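15 Dec 2022

Up before the alarm again, which I blame on the radiator knocking, and since I was awake I thought I might as well get the sourdough out and let it warm up on the counter while I wrote the last of the cards. I still owe one to my cousins in Talska, and it will be late, as it is every year, and they will forgive me, as they do every year.

The bread came out well! I used the rye from Keskin this time, 245 grams of it, and gave the dough an extra 30 minutes because the kitchen was so chilly. The crust sang when I took it out of the oven - that little crackle I love so much - and I stood there in my coat listening to it like a fool, with the tea going cold beside me. I ate two slices with plum jam before lunch and then had no lunch to speak of. 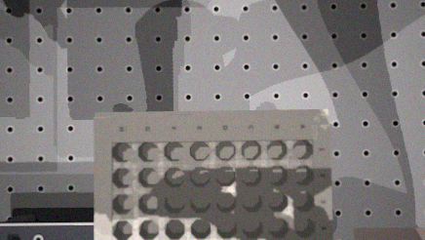

Evening

Snow at last, the fine dry kind that squeaks. I walked down to the Clorkitz bakery just to look in the window (they have the star cookies out, and the big braided loaf with almonds on top) and came home by the long way along the river. My boots leak on the left side and I really must do something about it before January.

Soup for supper, then five more cards, then the radio. I fed the starter and put it back on its shelf with a dish towel over it. If the roads are clear on Saturday I'll take a loaf over to my sister's, and maybe ask for her old boots while I'm there.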